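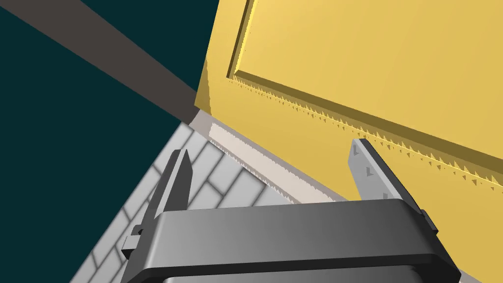
Praketti Open Day Recordings: Data Card

Summary

This collection holds simulated manipulation episodes recorded during the open day of the Fivley Robotics Laboratory on 26/10/2019. Visitors guided a virtual gripper through short kitchen tasks at two public stations. The episodes are released for teaching and for non-commercial research.

Contents

The release contains 342 episodes. Each episode consists of a rendered view from behind the gripper, the commanded gripper position, the opening of the two fingers, and a plain text task name. Rendered views are stored at 30 images per second. No audio was recorded, and no camera was directed at visitors.

Tasks

Visitors chose from three tasks: opening a cabinet door, closing a cabinet door, and moving a cup to a shelf. Door tasks account for the larger share of the collection — the queue at that station was longer throughout the afternoon. The kitchen is the Ngcobo layout, version 2, with its yellow doors and light grey tile. Door color and wall finish were held constant.

Recording procedure

A member of staff gave each visitor a short introduction and one practice attempt, which was not saved. An episode ended when the visitor released the controls or when 100 seconds had passed. Episodes were not selected for success. The field "outcome" was entered by the station attendant and has the value complete, partial or abandoned.

Known limitations

Shadow edges on door moldings may show a sawtooth pattern. This is a rendering fault of the Flandar viewer at the settings used on the day, and the files have not been corrected. Users training on images should take it into account.

In 27 episodes the task name was entered late and may not match the first movements. These are listed in late_labels.txt.

Most visitors had no earlier experience with the controls. Movements are often slow, with long pauses before contact.

Personal data

Names and ages were not collected. Episode numbers do not follow the order of attendance.

Maintenance

Corrections and requests for access should be addressed to Shufen Jia, data steward, Fivley Robotics Laboratory.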